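Keeping a Big White Table Looking Its Best

I love a white table! It bounces the light around, it suits nearly any chair, and it makes even a plain snack look like you've gone to some trouble. Mine gets used from breakfast on, so I've picked up a few habits that keep it nice.

Start with a nearly clear top. One vase at the far end and one plate near you is plenty. Artificial flowers are fine by me - pinks and creams look gorgeous on white - but give them a dust with a soft, dry paintbrush every few weeks.

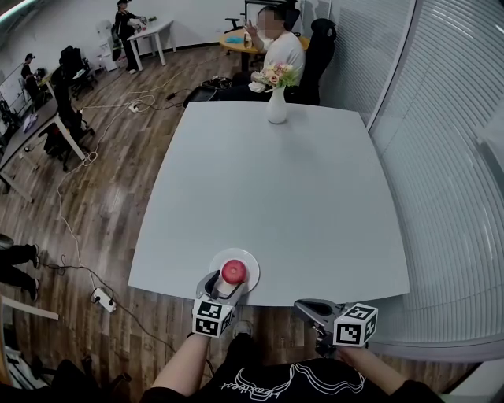

An apple on a white plate, with flowers at the far end.

For everyday marks, mix a small squirt of dish soap into 700 mL of warm water, wring the cloth out hard and wipe in long strokes. Dry it straight away with an old tea towel and you won't get streaks. Tea rings need a bit more love: a dab of bicarb paste, left for 4 minutes, then wiped off gently. Try it on the underside first!

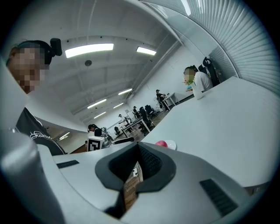

Check your work with the ceiling lights on, too. Crouch down until you're looking along the surface and every missed smear shows up (Haruna Nakajima taught me that one, and I've been fussy ever since). Don't forget the edge, where sticky fingers go - I do mine last, with the same cloth folded to a clean side.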